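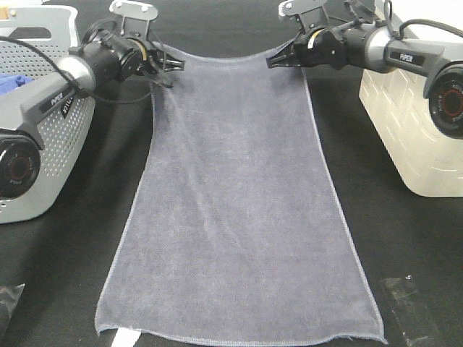 Gray bath towel, long way down the table, before the first fold. Loose threads at bottom right.

From: Hrvoje Leka
To: Neltmont Hosts list
Date: 03/09/2026
Subject: Re: towels that won't stack (long, sorry)

Typing this between check-outs so excuse the mess. Answers mixed in with your questions below.

> Hi all,
>
> We took over the linen closet at Mirkar in December and I'm losing
> my mind over the bath towels. Two people fold them, and every stack
> comes out different. Mine are wide and flat, my sister's are narrow
> and fat. They slide off each other and the closet door won't shut.

Door won't shut = folded towel is deeper than the shelf. Measure the shelf first. Ours at Flelel are 13 inches deep, so everything gets folded to come in under that and I don't care what it looks like otherwise. You and your sister need to agree on one fold. Doesn't matter whose. OK it matters a little, see below.

> We have been folding in half, then half again, then again. Is that
> wrong? Someone at Matić told me thirds but I can't get thirds to
> come out even, one side always sticks out.

Not wrong. Halves are fine for hand towels and I still do them that way. For bath towels I'm with Matić, thirds the long way, because you get no long edge showing on the front of the stack.

Way I do it:

Lay it flat, long way, short hem toward you. All the way flat. Take both far corners, lift a bit, pull the towel straight toward the far side of the table and set it down. That gets most of the slant out. You'll still see a couple of soft creases running diagonally, smooth those with your forearm from the middle out.

Now look at the long hem, not the short one. Terry gets wavy along the short end and if you line everything up to that you'll be crooked before you start. The long hem stays pretty true. Use the table edge to check it against.

Then left side in by a third, right side over the top. If the right side sticks out, your first fold was too small. Open it and do the first one again, don't try to fix it by tucking. Tucking makes a lump and the lump is what makes the stack lean.

Then bottom up to the middle, top down to meet it, leave a finger of space between the two, and close it like a book. The space is for the thickness. Without it the towel springs back open. Took me forever to work that out.

Stack with the rounded side facing out.

> Also is it worth having a proper folding table? Right now we use
> the bed in room four. I would like to stop using the bed in room four.

Yes!! Stop using the bed. Too soft, the towel sinks and you can't pull it square, plus it's murder on your back. Any table that's longer than the towel, or near enough, and about hip height. I like a dark top with light or gray towels – lint and stray threads show right up and you catch them while folding. A bit of texture on the top helps too. On our old glossy one the towel went sliding every time I pulled a corner.

Put your basket at the far left if you're right handed, other way around if not. Plastic with holes in the sides is what I'd get. Has handles cut in, nothing to snag on, wipes clean. We had wicker for years and it pulled loops out of everything.

> Last thing. Some of them have threads hanging off the corners. Do we
> throw those out or trim them? They aren't old.

Trim. Small scissors, cut close, never pull. Corners go first because that's where everybody grabs. A few loose threads at one corner is nothing, snip and fold. If the hem itself has opened up, put it aside and run a line of stitching over it, ten minutes for a whole pile of them. When the hem is gone along most of one end I cut the towel down for rags. We keep a rag bag on the back of the door, it's always empty by the end of the month, so dont feel bad about it.

A ruffled short end isn't damage by the way. The hem tape and the terry shrink differently. You can tug it out a bit by hand before folding, it'll be back next wash. I've quit ironing them. Life is short.

Couple of things you didn't ask.

Don't mix old and new in one stack. Even the same model from the same supplier, the old ones are thinner and you get that leaning tower look. We bought 200 when we redid the upper floor and I stupidly put them in with the leftovers from before. Spent an evening pulling them apart again by feel.

Stacks of eight, max. Higher and the bottom ones go flat as cardboard, and somebody will always pull from the middle.

New ones go in at the bottom. Otherwise the same top few towels get used all year and the rest just sit there.

And gray, if you're ever buying again. I know white looks nicer in the listing. White was 100 percent of my complaints. Makeup, sun cream, whatever the kids had on their hands. Mid gray with a bit of blue in it forgives nearly all of that, and the hem in a slightly lighter thread is easy to find when you're squaring up half asleep.

> Thanks, and if anyone has a photo of how theirs starts out on the
> table I'd be grateful, written instructions lose me somewhere
> around the second fold.

If you get stuck after the second fold write me off list and I'll try to explain it beter. Or come over to Flelel some morning before eleven, there's always a basket waiting.

Also whoever borrowed the long shelf liner from the Neltmont cupboard, I need it back, the bottom shelf is bare and it's catching on the hems.

Hrvoje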